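About Erora

Erora writes and maintains policy documents for public colleges and universities. Our subject is state law as it applies on campus: open meetings, public records, student conduct hearings, and the posting rules that go with them. We do not give legal advice or represent clients in court.

The firm was started by Rima Abu Hammour and Jurgita Lepik, who had both worked in a university counsel's office. Rima handles statutes and rulemaking. Jurgita edits the handbooks. Shahab Bagheri runs Elora, our database of 3,000 policy texts from 371 institutions, updated each March and again after any special session.

A standard review takes a handbook of up to 300 pages. Clients receive a marked copy, a table of conflicts with current law, and 2 rounds of revision.

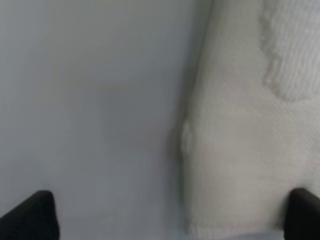 Notices required by statute must be legible where they are posted, and Polyxeni Dimitriou tests ours before release. Her guide covers type size, mounting height, and contrast with the wall. Contrast is the usual failure. Cream and pale gray, the colors of the knit fabric and the plain surface next to it, are too close in value to serve as text and background. We specify black on white. Sample notices are available from the Elora help desk on request.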